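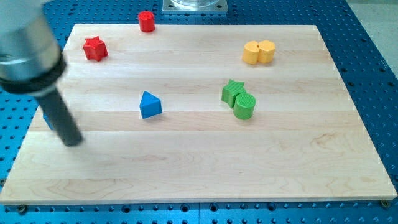
Sceptics wanted for robot open day, June

We need 16 people to come to the Haline workshop in Gallel and watch a robot arm deal with small coloured blocks on a wooden board. You don't need to know anything about robots. We would prefer it if you didn't think much of them.

I have sat through plenty of these demonstrations, and they tend to go well because the person running them picked the task. So at this one the visitors decide. You say which block and where it should go, and you may move things about between turns. Stars, cylinders and a triangular prism are on offer, in red, blue, green and yellow. If the arm makes a mess of it, write that down.

Doors open at 10 in the morning and we finish by 2. Maja Stępień will run the arm. Trevor Lavoie will answer questions, including the one about whose job it is meant to take. I'll be collecting the forms, and they go to Vovville unedited.

There is no fee for taking part, but lunch is provided. You must be over 18 and able to stay for the whole session. Please don't apply if you work for Haline or Vovville.

To apply, write to Ditte Overgaard at the workshop, in no more than 500 words, about a machine that let you down. Shorter is fine.

Bastien Collet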